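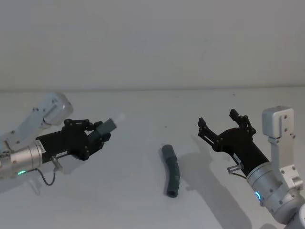

*Figure 1. Dark green bent tube on the light gray table, between the two arms.*

## 3. What we doubt about the tube task

Our brief from the Fonthorpe course was to find out whether a bent tube is a fair test object for tabletop handling. The handout says it is "simple and repeatable." After a month with it (August, mostly), I am not convinced.

The first problem is the bend. A straight tube rolls and you can predict where it goes. A bent one rocks, settles on one side or the other, and can end up pointing somewhere new. We logged 84 placements, and the resting direction varied a lot more than the handout suggests. Sreekumar Joseph thinks a paper template under the tube would fix this. It might, but then we would be testing the template.

The second problem is the surface. Dark green on light gray is about as easy to see as it gets, and the wall behind is plain too. A good result on this table says little about a crowded workbench. Ritva Niskanen disagrees — she argues that you start easy and add clutter later. Fair enough, but the Mancuso worksheet has no "later" in it.

Third, the scoring. Each try gets 30 seconds and a pass or fail. Two of us scored the same tries and did not always agree on what "placed" meant, so I would not put much weight on the pass rate in section 4.

### To do before the final version

- Write down what counts as placed
- Repeat with a straight tube
- Ask whether the table can be covered with something darker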